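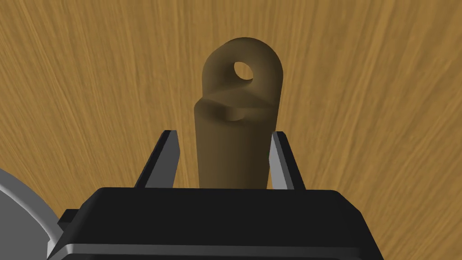

Unit 6: Budgeting for a Handling Cell

Read this before the planning session. Bring the Driltlow quote sheet and a calculator.

1. Start with the part

Write down the shape, weight and finish of the part before you look at any catalog. A peg with a round shank and a flat tab can be held two ways, and the choice decides the fingers you buy. Note the opening needed on each side of the shank.

2. Simulate first

Model the pick before you send a purchase order. The Ceddale plant did this and dropped one finger set from its list — a saving of $268. Check clearance between the fingers and the part, then check the approach to the table.

3. Line items for the exercise

Gripper, parallel, two-finger: $2000
Custom finger pads and spares: $268
Mounting plate, cables, fittings: $1000

The arm is already owned and is not charged to this budget. Installation labor goes on a separate sheet.

4. Things students leave out

Spare pads. Freight. Operator training. Downtime while the cell is being set up — Navarrete bills this to the department, Flullham bills it to the project. State which method you are using.

5. To hand in

One page with your total, your delivery schedule and one item you would postpone until July if the budget were cut. Show the arithmetic.

Handout revised May 11, 2020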